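Jastum Athletics Support
Ticket 641 – Electronic distance measurement reads short on discus sector
Product: Oshima field measuring unit, with tripod and prism pole
Site: Clelwood track and field facility
Priority: Normal
Status: Resolved

Issue as reported

Discus marks read shorter on the unit than on the steel tape. Difference is between 11 and 14 cm on throws past 35 m. Shot put marks taken with the same unit on the same afternoon agree with the tape to within 1 cm. Hammer not tested. Unit was serviced in November and passed the dealer check. No error codes on the display. Battery at 80 percent or better throughout.

Customer asks whether the unit needs to come back for recalibration before the conference meet.

Support, first response

An internal calibration fault would normally show on every event. Good agreement on shot put points to the discus setup. Please send the following:

Stored circle diameter for each event
Prism offset setting
Position of the tripod relative to the circle and sector lines
Firmware version from the About page
Three throws with both tape and unit readings

Customer reply

Firmware 3.2. Prism offset is 0 on all events. Tripod stands outside the cage, left side, about 6 m from the rim. Circle diameters: shot 2.135 m, discus 2.500 m. Readings, tape first, unit second:

Throw A: 36.42, 36.31
Throw B: 39.08, 38.95
Throw C: 41.77, 41.63

The crew set the circle center once in the morning and did not repeat it. Tripod was moved slightly around 1:30 pm to clear the cage gate and was releveled afterward. Shot put has its own setup and was centered separately just before that event.

Support, analysis

Diameters are correct. Prism offset 0 is correct for the prism shipped with this kit; a wrong offset would also have shown on shot put. Firmware is current.

The tripod move is the likely cause. The unit computes each mark from the stored position of the circle center relative to the instrument. Leveling does not update that position. Once the tripod shifts, the stored center is wrong by the amount of the shift, and the resulting error depends on the direction of the move and the line of the throw. A shift of some 394 mm, mostly across the throwing direction, would be enough to give readings like these. The small spread between the three throws fits, as they landed on slightly different lines.

A second possibility is a center pin not seated in its socket. Play in the pin is usually a few millimeters, so it does not explain 11 cm alone.

Support, steps to perform

1. Place the tripod where the gate clears it fully open. Push the feet in and mark them with paint or tape.
2. Level the unit. Wait for the tilt indicator to hold steady.
3. Seat the center pin. Put the prism pole on the pin with the bubble centered.
4. Select Event, Discus, Set Center. Take three shots. Accept only if they agree within 3 mm.
5. Move the pole to the inside edge of the rim and run Check Radius. Expected value is 1.250 m. Repeat at two more points on the rim.
6. Put the pole on a fixed reference point outside the circle and store it as the check mark. Reshoot it before and after each flight.
7. Compare against the steel tape at one point near 20 m and one near 40 m. Pull the tape through the center and read at the inside edge of the rim.

If step 5 is off by more than 5 mm at any point, stop and repeat from step 2.

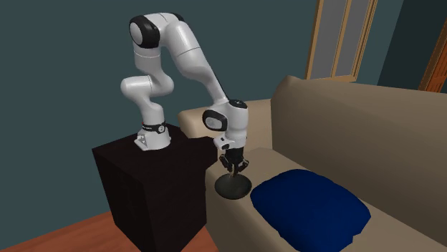

Can marks already recorded be corrected afterward from the stored log?
Only if the check mark was shot both before and after the tripod moved. The log holds raw angles and slope distances, so a new center can be applied to them, but with no reference from the new position there is nothing to compute it from.

Customer reply

Steps done in the morning before practice. Center shots agreed within 2 mm. Radius check gave 1.249, 1.251 and 1.250. Tape comparison: 20.00 against 20.00, and 40.00 against 39.99. Check mark reshot after two flights, no change. Six practice throws measured both ways, largest difference 1 cm.

The earlier session had no check mark stored. Tape readings will be used for those results.

Support, closing note

Cause: instrument moved after Set Center. No hardware fault found, no return needed. Log memory was at 1,992 records on the last export; the customer should clear it before the meet, as the unit slows when saving near the limit. Mernance tripod feet with the longer spikes are listed as an option for soft ground – part 200 in the accessories list.

Ticket closed. Reply to reopen.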